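Panville Community Hall
Fire and General Safety Walk-Through
Date: June 1, 2020
Checked by: Xolani Shabalala

1. Front doors and exit routes
OK. Both leaves open fully. Mat at the left door curls at one corner, tape it down or replace.

2. Exit signs
Needs work. Sign over the kitchen door is dim. New battery pack on order from Du Plessis.

3. Fire extinguishers
OK. All tagged and in the green. Next service is due in November.

4. Posted occupancy
OK. Main hall 140 seated, 200 standing. Notice is faded but can be read.

5. Electrical panel
Needs work. Stacked chairs were inside the clear space. Moved during the visit. Please mark the floor.

6. Kitchen
OK with comment. Range hood filter is greasy. Clean before the next booking. Gas shutoff turns freely.

7. Stairs and handrails
Needs work. Rail on the back stairs is loose at the second bracket. Use longer screws.

8. Restrooms
OK. Hot water measured at the tap and within limits.

9. Curtains and tables
OK with comment. No flame-retardant label found on the gray curtain. Ask Alel for the certificate. Tables to be checked for splinters along the edges. 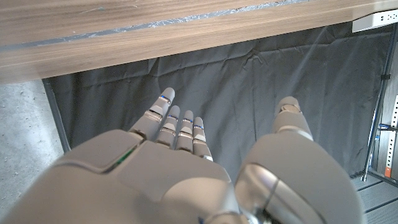
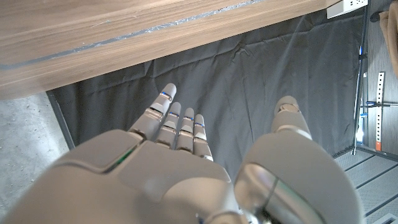

Item 9. Dark gray curtain, both photos.

Recheck of items 2, 5 and 7 in 18 days.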